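Notebook, Rolville bench, December
Bag handling, second block of collection on Juno 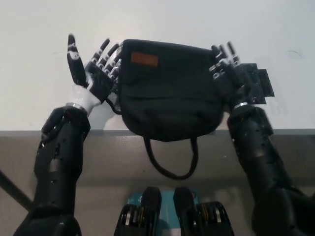
Started at 9.40 after the usual warm-up of both arms. The soft pouch is back in rotation today and I'm really pleased about it, it is by far the most interesting thing we have on the list. The boxes and bottles taught us how to run a session. The pouch is teaching us what the hands can do.

Task as written on the board: pick up from the table with both hands, lift clear, hold open to view for two seconds, put down flat, let go. Start pose of the bag changes every time. Benedicta Annan on the gloves for the morning, me on the log and the resets, swap after lunch.

Count at noon: 81 kept, 11 thrown out. Nearly all of the thrown-out ones were from the first half hour, when the left thumb was lagging behind the operator's. Stopped, re-zeroed the left hand, lag gone. I should have done that before the first take and not after the ninth. Adding it to the start-up sheet.

Things noticed this morning, in no order.

The mesh side is a gift. Fingers curl over it and stay put, where on the plain black fabric they creep. Benedicta found this within a few tries and began going for the mesh with the left hand every time, and her success rate jumped. Lovely to watch! But then of course every example has the left hand on the mesh, and the policy will learn "find the mesh" and be lost when the bag is turned round. So from take 40 on we are forcing a mix: a third with the bag the other way round, a third with whichever edge is nearer, the rest free choice. I've put a column in the log for which edge each hand took. Please fill it in, even when it's obvious.

The strap. When the bag is lifted the strap drops down and swings, and the swing goes on long after the arms have stopped. Last month's model treated the swing as if the bag were still moving and kept making little corrections with the right wrist, for ever, like somebody trying to straighten a picture. I want plenty of takes where the operator holds dead still through the swing and waits it out. Benedicta has very steady hands, so her takes are good for this. Mine are not so steady, I had three coffees.

Also on the strap: it sometimes ends up underneath the bag on the put-down. I was marking those as failures. We talked it over and they are now kept, with the tag "strap under", as long as the bag itself is flat. The task says flat bag, it says nothing of the strap. I've gone back and restored the four I had binned.

Sag. With the hands a little too close together the top edge stays fairly straight but the middle of the bag folds in on itself, and the head camera loses most of the front face. With the hands too far apart the fabric goes tight and the right fingers start to slip at the corner. There's a nice band between the two. I tried to describe it in words on the sheet and gave up, so the instruction is now "slack, but you can still see the label". The little orange-brown label turns out to be a really handy reference for the operator, and I suspect the model will like it too. Which is a worry of its own. Must get a second pouch with no label, or with one somewhere else. Abugri has a box of old bags from the sorting job, will ask.

Shadows on the white top are soft with the blinds down. We did ten takes with the blinds up for variety, tagged "daylight". Not going to do more until I've looked at how they come out.

12.50. Lunch.

13.30. Swapped. My first six takes were poor. You forget how odd it is to have no feeling at all in the fingertips, you are going entirely on what the fabric does. What helped was to close the four fingers first and keep the thumb up out of the way until the edge was properly behind them. Benedicta does the same thing without thinking. It looks silly and works well. I'd like to know whether the model picks it up as a habit of its own, that would be a lovely result even if it's only a small one.

Around take 130 I began going faster and the quality dropped. Slowed down again. The replay tool shows it very clearly: the fast takes have a jerk at lift-off, and the right hand leads the left by a good bit. Kept, tagged "uneven lift". We may want them as bad examples.

15.10. Disk on the logging machine filled up. Lost one take in the middle, nothing else. Moved the older Drisisel recordings to the big store, which freed plenty. Somebody needs to set a warning on that disk, and since I'm the one writing this down I suppose it's me.

16.20. Ran last night's checkpoint on the pouch, just for fun, with no new data in it. Five tries. Two clean lifts! One where the right hand closed on air next to the bag, one where it got both edges but let go on the left during the hold, one that I stopped. For a model that has seen next to no fabric I'm delighted. The put-downs are rough, it drops the last bit instead of lowering it. More slow put-downs needed in the set, will mention to whoever is on tomorrow.

End of day: 308 kept across the two of us, counting the restored ones. Target for the pouch is 700 before we retrain, so two more days at this pace, maybe less with a third operator.

To do
Left hand re-zero goes on the start-up sheet, before take one
Second pouch, ask Abugri
Disk warning
Check the daylight takes for glare
Write a proper note on the edge column so it means the same to all of us (is "left" the robot's left or the bag's left? I have been using the robot's, Benedicta thinks she used the bag's for the first twenty)
More slow put-downs
Try a start with the strap bunched on top of the bag, we have none of those yet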